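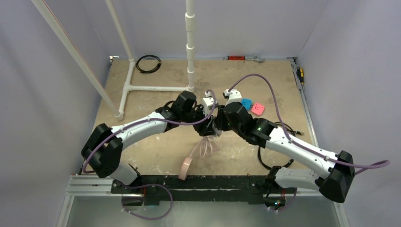
Last updated: May 2019

How I deal with old posts

I have 746 posts on this blog and for a long time I never looked at the old ones. I wrote something, put it up, and moved on to the next one. Then in March I went through the stats and saw that most of my search visitors land on nine posts, and the newest of those is three years old.

Two of them had dead links in the first paragraph. One recommended a comment plugin called Huno that stopped getting updates a long time ago. I had been sending people there every day.

So now I spend one evening a week on old posts. I open the oldest one I haven't checked yet and read it all the way through. If it still holds up, I fix the typos and leave it. If part of it is out of date, I rewrite that part and change the date at the top. I don't change the web address, even when the title gets a new wording. I did that once with the Leinonen review and lost all the links pointing to it.

Short posts are harder. Joonas Vainio merges his into longer ones and redirects the old addresses. He says anything under 800 words gets merged. I tried it with four posts on newsletter signup forms and the result was a mess, so I put them back the way they were.

Deleting is the last option. So far I have deleted event announcements and a giveaway from when the blog was still called Flalludell. Anything with reader comments stays up.

Jarmo Jääskeläinen asked in the comments whether I keep a list. I do, in a plain spreadsheet with the title, the date I checked it, and what I changed. I'm up to the posts about moving to Uner, and those need new screenshots.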